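Técnico/a de mantenimiento de pinzas de mano (jornada completa)

Vumetti – taller de Estero

Publicado el 12 de mayo de 2018

Vumetti busca una persona para encargarse de la puesta a punto, el cuidado diario y la reparación de las pinzas de mano de la mesa de manipulación de Estero. Es un puesto de taller, con banco propio, y depende del responsable de equipos. No es un puesto de programación ni de operación, aunque quien lo ocupe tendrá que saber manejar las pinzas lo suficiente para comprobar que una reparación ha quedado bien.

El equipo

La célula consiste en una mesa de trabajo con pinzas de dos dedos que el operador lleva en las manos, una en cada una cuando la tarea lo pide. Cada pinza tiene dos dedos articulados negros con almohadillas azules en las caras de agarre, pivotes metálicos en las articulaciones y una placa central gris acanalada. Se trabaja con objetos corrientes: cajas de cartón, envases, bolsas, rollos de cinta. Son piezas ligeras, pero los bordes de cartón y las tapas rígidas castigan las almohadillas y, con el tiempo, las articulaciones.
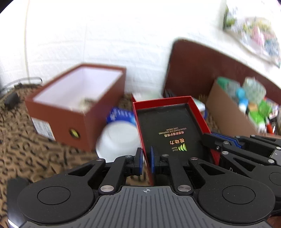

La mayor parte de las averías que llegan al banco son de tres tipos: almohadillas despegadas o gastadas por un canto, juego lateral en los pivotes de la base y tornillos de la punta que se aflojan. Con menos frecuencia aparecen problemas de cable o de conector. Las averías de electrónica interna se diagnostican en Estero, pero la reparación se hace en el taller de Partington, y el técnico prepara el envío y el parte.

Tareas

Al empezar el turno:
Revisar cada pinza antes de entregarla. Apertura y cierre completos, sin saltos, con los dos dedos llegando a la vez al centro.
Comprobar el apriete de los tornillos de las puntas y de los brazos exteriores.
Limpiar las almohadillas con un paño sin pelusa. No se usan disolventes en la mesa.
Mirar el recorrido de los cables y retirar cualquiera que presente un pliegue o la funda abierta.

Durante el turno:
Atender los avisos de los operadores. Una pinza que roza, que cierra torcida o que pierde agarre se retira y se sustituye por una de reserva; no se repara sobre la mesa.
Anotar en la hoja de la pinza qué se ha visto, qué se ha hecho y qué piezas se han cambiado.

Cada 900 ciclos de cierre:
Desmontar los dos dedos, limpiar los pivotes, medir el juego y sustituir los casquillos que estén fuera de tolerancia.
Cambiar las almohadillas por parejas, nunca una sola.
Volver a centrar los dedos con la galga y repetir la comprobación de apertura y cierre.

El desmontaje completo de una pinza lleva aproximadamente tres horas a una persona con práctica. Durante el primer mes no se espera ese ritmo y se trabaja acompañado.

Una parte del trabajo que suele pasarse por alto en las entrevistas es la prueba final. Una pinza que cierra bien en vacío puede fallar al coger una tapa fina por el canto, sobre todo si las almohadillas no han quedado paralelas. Por eso, la comprobación se hace en la mesa, con el material de uso diario, cerrando los dedos sobre bordes rígidos, bolsas y envases redondos. El técnico hace la prueba con una pinza y después con las dos, y solo entonces firma la hoja.
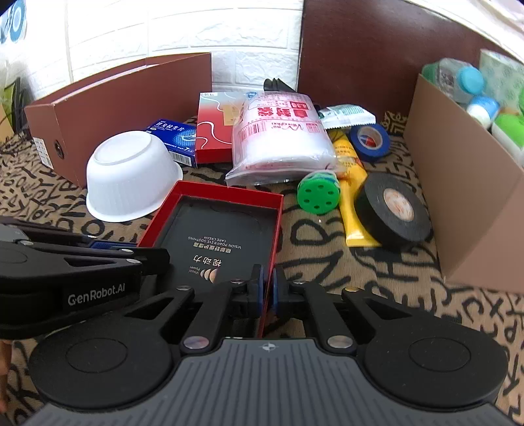
Si la pieza gira o se escurre entre los dedos, se vuelve al banco. Lo habitual es que haya que corregir el asiento de una almohadilla o repasar el centrado. Si después de dos intentos el fallo sigue, la pinza queda apartada con etiqueta roja y se consulta con Partington antes de tocar nada más.

Requisitos

Formación profesional en mecatrónica, mantenimiento electromecánico o similar. También se valorarán candidaturas sin título y con experiencia demostrable en relojería, óptica, reparación de instrumentos o mecánica de bicicletas.
Buen pulso y costumbre de trabajar con tornillería pequeña.
Manejo de calibre, galgas y destornillador dinamométrico.
Capacidad para leer un plano de despiece y seguir un procedimiento escrito.
Español hablado y escrito. Los manuales de Zarska, el sistema de fichas que usamos para las piezas, están en inglés y hay que poder leerlos.

Se valorará, sin ser imprescindible, haber trabajado con pinzas, útiles de agarre o robots de pequeño tamaño, saber soldar conectores y tener alguna experiencia en llevar un almacén de repuestos.

Condiciones

Contrato indefinido con periodo de prueba. Jornada completa de lunes a viernes, en turno de mañana. Cada cierto tiempo hay que cubrir un turno de tarde, que se avisa con 5 días de antelación y se compensa con descanso.
El primer mes incluye 4 días de formación en Partington, con viaje y alojamiento pagados por la empresa.
Herramienta y ropa de trabajo a cargo de Vumetti. Quien prefiera usar sus propios destornilladores puede hacerlo – pasan la misma revisión que los del taller.
El salario se comunica en la primera llamada y depende de la experiencia.

Proceso de selección

Una llamada breve y, después, una visita al taller con prueba práctica. La prueba consiste en recibir una pinza con un fallo, encontrarlo, desmontar un dedo, volver a montarlo y dejar escrita la hoja. Se puede preguntar todo lo que haga falta. Interesa más un parte claro que terminar deprisa, y no se descarta a quien deje el montaje sin acabar si explica dónde se ha quedado.

Para presentarse, enviar un currículum de dos páginas como máximo y unas líneas sobre alguna reparación mecánica propia: qué fallaba, cómo se localizó y qué se cambió. No hace falta carta de presentación. Las candidaturas se envían con el formulario de la página de empleo de Vumetti, indicando «Pinzas Estero» en el asunto. El plazo termina el último día de mayo y se responde a todas las personas que escriban, también cuando la respuesta sea negativa.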